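格里特代尔（Griltdale）监狱家属会见区安全检查表，附我的批注

更新于2020年4月25日

会见从上个月起全部暂停了，家属进不来，所以会见区难得有整块的时间让我慢慢看。以前每次检查都得赶在上午第一批家属到之前弄完，一手拿夹板一手推门，写的字回去自己都认不得。这次我和值班的老教官把整条路线走了两遍，第一遍按家属的走法，从大门外的公交站牌走到会见桌；第二遍按在押人员的走法，从监区侧门走到同一张桌子。两遍走下来感受差得挺多的，后面我会分开说。

表格还是老格式：合格、待改、不合格、未查。“未查”就是真没查，可能是没钥匙，可能是当天断了电，别把它当合格看。去年汇总的时候有人把我的“未查”全算进合格率里去了，那份汇总我到现在还有点意见。

一、大门外与等候棚

1. 站牌到大门的人行道是否平整、无积水
结果：待改
批注：靠围墙那一侧的地砖又翘起来了，就是上回补过的那一块。推婴儿车的人会往马路上绕，这一段马路偏偏是送货车拐弯的地方。补砖的时候能不能连下面的垫层一起弄？只换面上那块，过一个冬天又是老样子。

2. 等候棚顶棚、座椅、扶手
结果：合格
批注：座椅重新固定过了，我使劲晃也没晃动，好！扶手刷了漆，颜色丑得很，不过手摸着不刺，我就不挑了。

3. 告示牌内容是否为现行规定
结果：不合格
批注：牌子上还写着旧的会见时间，旁边又用胶带贴了一张“暂停会见”，胶带一头已经松了。家属大老远坐车过来，看到的是两张互相打架的纸。旧的请撤掉，只留现在有效的那张，放进玻璃框里锁好。电话也要写对，我照着牌子上的号码打过去，接的是后勤仓库，那位师傅人倒挺和气，说每天都有人打错。

4. 夜间照明
结果：合格
批注：傍晚特意又回来看了一趟，灯都亮。

二、入口安检

5. 储物柜门锁与钥匙
结果：待改
批注：靠墙最下面那排有几个门关上会自己弹开，要用膝盖顶一下。用膝盖顶这个办法大家都会，可也就是因为大家都会，所以一直没人报修，我翻了报修本，真的一次都没有！以后请不要因为“顶一下就好了”就不写本子。

6. 安检门校准记录
结果：合格
批注：记录挂在侧面，签字齐全。建议换个夹子，现在这个一碰就掉。

7. 轮椅使用者的备用通道
结果：不合格
批注：通道本身够宽，问题是里面堆着折叠椅和一卷旧地毯。问了一圈，都说是“临时放一下”。我上一次检查的批注里写的也是“临时放一下”，连那卷地毯都是同一卷。这一条请在恢复会见之前处理掉，恢复之后再处理就晚了，第一天来的人里头一定有坐轮椅的。

8. 搜身区域的遮挡
结果：合格
批注：帘子换成了硬隔板，比以前体面多了。有个细节，隔板下缘离地偏高，小孩子蹲下来能看到里面的脚，有的孩子会紧张。加一条挡边就行，不急，但请记下来。

三、门与通道

9. 电控门断电后的手动开启
结果：合格
批注：门控是Rundberg的那一套，去年7月换上的。我请值班员当着我的面断电，再用手动杆开，第一次没打开，第二次打开了。后来弄明白是他往反方向扳，手动杆旁边的箭头贴反了。箭头我们当场撕下来重贴，所以我给合格，但别的门上是不是也贴反了，请每扇都去看一眼。

10. 双门互锁
结果：合格
批注：一扇没关严，另一扇打不开，试了好几回都正常。互锁间里头闷，人多的时候尤其难受，我自己站在里面等了一会儿就开始出汗（也可能是我穿多了）。通风口的滤网该洗了。

11. 疏散标志与应急灯
结果：待改
批注：走廊转角那盏应急灯按测试钮不亮。疏散图倒是新的，印得很清楚，可惜挂的方向跟人站的方向不一致，图上往左，人得往右走。这种事平时当笑话讲，冒烟的时候就不好笑了。把图转过来重新挂，用不着重新印。

12. 监区侧门到会见厅的通道
结果：待改
批注：这就是我前面说的第二遍路线。家属那头的走廊刷了浅色墙漆，有画，地面也干净；在押人员这头墙皮起泡，中间一段灯光很暗，地上还有一道门槛，绊过人的。我知道预算有限，先刷来访者看得见的地方，这个道理谁都懂。可走这条路的人马上要去见自己的孩子，心里本来就七上八下，再让他在黑乎乎的地方绊一下，进厅的时候脸色能好到哪儿去。门槛请磨平，灯管请换，墙皮可以往后放放。

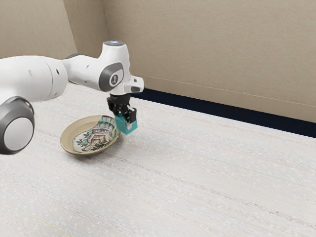
Bořivoj Sýkora

写到这里插几句。有读者来信问我，一个做监督检查的为什么老盯着椅子、门槛、滤网这些东西，不去写大事。大事我也写，在别的报告里。不过我做这行这些年，收到的投诉里头，真正让人过不去的常常是小地方：等了一上午，孩子想上厕所，厕所锁着；话筒坏了一边，两个人隔着玻璃比划完整场会见。这些事查起来花不了多少工夫，修起来也不贵，拖着不修，攒多了就会变成脾气，脾气又会变成冲突，最后写进事件报告里只剩一句“会见期间情绪激动”。所以我还是会继续盯门槛的，请大家多担待！

好，接着往下。

四、会见厅

13. 桌椅固定情况
结果：合格
批注：地脚螺丝都紧。桌沿的防撞条有两处开胶，不影响安全，可是孩子爱抠，抠着抠着就整条下来了。顺手粘一下吧。

14. 桌间距离
结果：未查
批注：恢复会见之后间距肯定要重新定，现在量了也没意义。我只提一个要求：定距离的时候请找人坐下来试着说说话。Wike那边（我也负责看他们的会见区）把桌子拉开以后，大家只好提高嗓门，一桌高了桌桌都高，结果整个厅吵得像菜市场，老人家什么都听不见。距离和声音要放在一起考虑。

15. 隔离会见间的话筒
结果：不合格
批注：每一间我都坐进去，请老教官坐到对面，两个人互相念报纸上的天气预报。有一间对面听得到我、我听不到对面，还有一间有很大的电流声。修理单是早就开了的，配件在等。等配件可以理解，但坏的那间请挂牌停用，别再安排人进去。上次有位母亲就是被安排进了坏的那间，会见时间没给补。

16. 话筒与台面的清洁
结果：待改
批注：清洁记录从暂停会见那天起就断了。我明白，没人用嘛。但律师偶尔还会来，律师来的那几次应该有记录，我没找到。消毒喷雾放在柜子最上层，个子不高的同事得踩椅子去拿，请往下挪一层。

17. 监控盲区
结果：合格
批注：柱子后面那个老盲区，新装的凸面镜解决了。镜子有点脏。

18. 紧急呼叫按钮
结果：合格
批注：每个都按了，控制室每次都有回应，而且很快，第三次的时候对方已经在对讲机里叹气了。对不住，下次还按。

五、儿童角

19. 玩具与书
结果：待改
批注：玩具箱里有裂开的塑料件，边缘很利，我当场拿走了，交给值班室登记。毛绒玩具建议全部撤下，现在这个时候不好消毒。书倒是意外地好，有人捐了一批图画书，书角都还是新的。给大一点的孩子看的几乎没有，十来岁的孩子坐在小凳子上膝盖顶着下巴，面前摆的全是给幼儿认颜色的书，换了是我，我也会板着脸。

20. 地垫
结果：合格
批注：防滑，接缝平。

21. 插座保护盖
结果：不合格
批注：缺了。这种东西便宜得很，请直接买，不要走大采购流程，按小额采购一个礼拜就能到。

22. 尿布台与热水
结果：待改
批注：尿布台的安全带扣坏了。热水温度设到了40度，合适，比上次烫手的时候强太多，谢谢维修组。

六、餐饮与自动售货

23. 小卖部卫生
结果：合格
批注：小卖部由Cutavine公司承包，暂停期间他们派人来清过货，过期的都下架了，冰柜断电后门也撑开了，没有味道。清单贴在柜门里侧，写得比我这张表都整齐。

24. 价格公示
结果：待改
批注：价格牌有，可只挂在柜台里面，排队的时候看不见，走到跟前才知道买不起，带着孩子的家长尤其尴尬。请在队伍外侧也挂一份。

25. 自动售货机的固定与电线
结果：待改
批注：机器背后的电线从地面横过去，上面盖了一条胶皮，胶皮已经卷边了。走线请从墙上走。

26. 饮用水
结果：合格
批注：长时间没人用，龙头里的水放了一阵才变清。恢复会见前一天请安排专人把每个龙头都放一遍，这句请抄到开门准备清单上去，不然一定会忘。

七、人员与程序

27. 值班人员对应急流程的掌握
结果：合格
批注：我随口问了几位，着火怎么走、有人晕倒找谁、孩子走丢了先锁哪扇门，都答得上来。有位新来的同事紧张得把答案背了一遍，背完才问我是谁。我喜欢他！

28. 急救箱
结果：待改
批注：箱子在，封条也在，可是检查卡上最后一次签字的时间太早了。里面的退热贴早过期了，不知道当初是谁放进去的。请重新配一次，配完在箱外贴清单。

29. 情绪失控时的处置
结果：合格，附意见
批注：流程写得没问题，先劝、再分开、再带离。意见是“带离”之后那一段没写，人带到哪里，谁陪着，过多久有人去问一声怎么样了，全靠当班的人自己拿主意。遇上好心的班长当然好，可流程不能指望运气。请补一段，半页纸就够。在押人员会见后回监区的头一两个小时，也请多看一眼，尤其是听了坏消息的。

30. 投诉渠道
结果：待改
批注：意见箱在，钥匙找了好半天，打开以后里头有信，看信上的内容应该是暂停会见之前投的。我没有拆，当面交给值班负责人并签了字。意见箱每周开一次，这是规定里白纸黑字写着的，请照办，暂停期间也一样。

31. 视频会见设备
结果：待改
批注：这一项是这次新加的，原来的表上没有，我先写在这里，下次再给它单独列一节。设备放在原来的律师室，屏幕高度是按坐着的人调的，还行；椅子会转，人一紧张就转来转去，画面里一会儿有人一会儿没人，换把固定的吧。声音有延迟，两边总是同时开口又同时停下来，有经验的已经学会说完举一下手。隔音不好，走廊里听得见里面说什么，请先在门缝上贴密封条。每场时长请写清楚，是从接通开始算，还是从预约时间开始算？现在两个班组的算法不一样，已经有人为这个吵过了。

汇总与期限

按监狱方面的打分办法，满分100，每个不合格扣得多，待改扣得少。分数由他们自己算，我不打分，我只看下次来的时候东西修没修。以下几条请优先办：

备用通道清空（第7条），恢复会见前必须完成。
坏的隔离会见间挂牌停用（第15条），看到这份表当天就办，牌子用手写的都可以。
插座保护盖（第21条），一个礼拜内。
走廊转角应急灯和疏散图（第11条），同上。
大门外告示牌（第3条），同上，号码请先自己拨一遍再印。

其余的可以排进常规维修，我不催，但请每条都写上负责人的名字，写“相关部门”的我会退回来。

附：上次检查遗留项

会见厅屋顶漏水，已修，这次地上没有水迹，天花板上那圈黄印子还在。
女厕门锁，已换。
男厕干手机，还是坏的，改放了纸巾，纸巾盒是空的。
停车场残疾人车位的划线，已重画，画得很直。
登记台的座椅高度，没改。登记员说习惯了。我让她坐下又站起来几次，她自己也笑了，说腰是有点疼，那就还是改吧。

下次检查的时间要看什么时候恢复会见，定下来我会提前通知，也可能不提前通知。家属如果有想让我重点看的地方，写信寄到监督办公室就行，信封上写“会见区”，不用写自己的名字，也不用写家里人的编号。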